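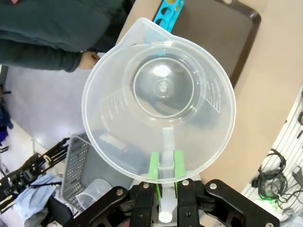 Measuring jug gripped by the handle between green finger pads.

Falley Lab Bench Task Set

For two-arm student robots. Used in the Parham Challenge, bench class.

Supplied by Drinudholm Education
Availability: in stock, sent out weekly during term
Loan option: yes, see below

Overview

The Falley Lab Bench Task Set is a box of plastic labware, trays and baskets for clubs and classes teaching a robot to clear and lay out a bench. The pieces are ordinary laboratory and household plastic, chosen because students can replace them cheaply and because each shape asks for a different grip. There is no glass in the set.

It was put together with the student project group at Parham, who use it for their own two-arm robot and who wrote the first version of the task cards. The same set is used in the bench class of the Parham Challenge, so a team that practises with it will meet the same items on the day.

The set does not include a robot, grippers or cameras. It has been used with full-size arms and with smaller desktop arms. Reach and grip width are given further down and should be checked before ordering.

What is in the box

Serving tray, dark brown, with a cut-out handle at each short end
Measuring jug, clear plastic, with printed graduations
Conical flasks, frosted plastic
Beaker, clear plastic
Small clear cup
Test tube rack, blue, with screw-capped tubes
Baskets in grey and white
Finger pads, green, in one size
Task cards, laminated
Sheet of small white labels for the baskets
Scoring sheet and blank log sheets

The tubes are supplied empty. Most clubs fill them with water and a little food colouring, or cold tea, so that a tube on its side is easy to spot from across the bench. Do the caps up fully. They are sound if tightened by hand, but a cap left half a turn loose will drip once the rack is tipped.

Task cards

There are seven cards, in order of difficulty. Card 1 is a single item moved from a basket to the tray. Card 7 asks for a full tray, laid out to the drawing on the back of the card, and then everything returned to the baskets. Cards 1 to 3 can be done with one arm. From card 4 onwards the scoring assumes two, although a team may still enter with one and accept the lower mark.

Each card gives the start position, the finish position and what counts as a fault. Touching the bench with an item is allowed. Dragging an item along the bench for longer than its own width is a fault. Dropping an item back into the basket it came from is a fault the first time and ends the run the second time.

A person may stand at the table during a run and may put the start position right between runs. Hands must be clear of the arms once the run has been called.

The jug

Most questions we get are about the jug, so it has its own section.

Students usually try for the rim first. The rim is wide and round and it gives way under the pads, and the jug swings. The handle is the better place. It is a flat strip and a parallel gripper can close on both sides of it squarely. Bring the gripper in level, close slowly, and wait a moment before lifting.

With a wrist camera the jug is awkward in another way. The wall is milky and light comes through it, so the edge of the tray or the table shows faintly through the plastic. Students training a vision model have found that the jug is confused with whatever is behind it. The graduation marks help a little if the light is good. The Parham group get their best results with overhead lighting switched on and the window blinds down, and they note the lighting on the log sheet for every run.

Empty jugs only for the cards. Water may be used in your own exercises, but keep it away from the arm joints and have a cloth to hand.

Finger pads

The green pads push on to the fingers of most two-finger grippers and are held by friction and a screw. They are soft enough to hold the neck of a conical flask without it slipping round. Wipe them with a damp cloth when they get dusty. Dust is the usual cause of a flask turning in the grip, and it is worth looking at before anyone starts changing the force setting.

Replacement pads are sold in pairs. A club meeting weekly will get through one pair in a school year. Mark the left and right pads if you take them off, as they wear differently. 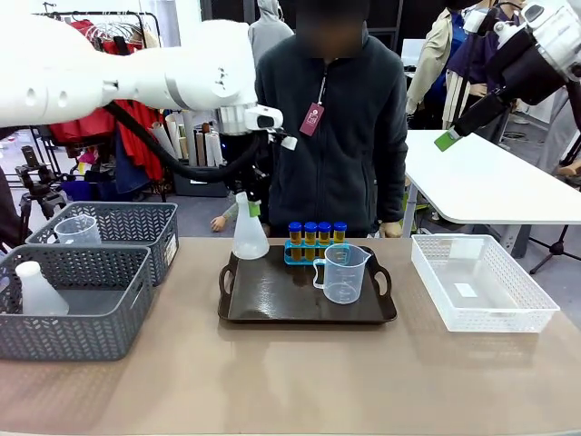 Conical flask over one end of the tray, with the rack and jug already standing on it.

Laying out the tray

The drawing on card 7 puts the rack at the back of the tray and the jug in front of it, with room kept at the end for a flask. Teams may work in any order. Putting the rack down first is the common choice. If the flask goes down early it tends to be knocked by the arm coming back with something larger.

A flask lying in a basket has to be stood upright before it is placed. Some teams turn it in one hand. Others pass it across from one arm to the other and turn it on the way, which is slower and scores the same. The neck is the only part narrow enough for small grippers.

Baskets may overlap at the start if the card says so. It is there to make the reach harder. White baskets are for finished items unless the card gives a different use, and the small label on the end should face the same way in every run, or the camera views will not match from one week to the next.

Recording runs

Teams who teach their robot by demonstration will want a good number of clean runs before training. The log sheets have a column for each of these: card number, start layout, lighting, operator, result, fault. A run with a fault is still worth keeping if the fault is written down.

The Parham group had logged 2,523 runs across all cards by the end of December. Their log is open to registered teams as a spreadsheet, without the camera footage. A busy club afternoon gives up to 75 runs on the easy cards and far fewer on card 7.

Use one fixed camera looking across the bench as well as any wrist cameras. A tripod beside the table is fine. Mark the position of the feet with tape. Keep clothing rails, display stands and anything else that might get moved out of the fixed view if you can, and if you can't, leave them where they are for the whole term.

Bench and space

The set needs a flat table with a matt top. A pale surface suits the clear items better than a dark one. Glossy tops give reflections that show up in the wrist camera as bright spots on the base of the jug and beaker.

Leave a clear walkway behind the table for the person resetting the items. Cables should hang on the wall or run under the bench. Loose cable on the floor is the most common thing marked down in the safety check at the Challenge.

Gripper opening needed: wide enough for the neck of the flask and the handle of the jug. Outline drawings at full size are in the download pack. Print them, cut them out and try them in the gripper.
Reach needed: both short ends of the tray from one position of the base.
Lift needed: very little. The rack with full tubes is the heaviest item.

Using the set in a class

The cards can be run as a club activity or as part of a taught course. For a class, split the students between the arms, the reset and the log, and change over after each card. The reset job is the one they learn most from, in the view of the Parham group, as that person sees how far a basket can be out of place before the run goes wrong.

Students new to the robot should do card 1 by hand first, with one hand behind their back and using only finger and thumb. It takes a few minutes and makes the fault rules clear.

Cards and log sheets may be copied freely inside the school or college that bought the set.

Loan sets

Clubs entering the Parham Challenge for the first time can borrow a set for three weeks. You pay the return carriage. Please wash the plasticware in warm water before sending it back, empty the tubes, and pack the tray flat at the bottom of the box. Do not put the baskets in a dishwasher as the labels come off.

Missing small items are charged at the spares price. Scratches and wear on the pads are expected and are not charged.

Spares and extras

Finger pads, pair
Screw-capped tubes, pack
Conical flask, single
Measuring jug, single
Label sheet
Card set, replacement
Frade bench mat, matt beige, cut to fit under the tray and baskets

The Frade mat is made by another firm and is sent separately. It is allowed in the Challenge but is not required. It should be taped down at the corners.

Known points

The graduations on the jug fade if scrubbed. Use a soft cloth.
Older sets were sent with a rack in a slightly different shade of blue. Both are accepted. A model trained on one may need a few more runs on the other.
The drawing on the back of card 5 in the first printing shows the jug spout facing the wrong way. Follow the written text. A corrected card is in the download pack.
Dark blue caps on tubes from other suppliers may be taller and will not clear the rack drawing on card 6.

Downloads

Task cards, all
Outline drawings, full size
Blank log sheet
Scoring sheet for the Parham Challenge, bench class
Corrected card 5

Ordering

Schools and colleges can order on account. Clubs without an account pay when ordering. Please say on the order which gripper you use so that we can check the pads will fit, and whether you want the printed cards or the download only.

Page last updated 2026-02-06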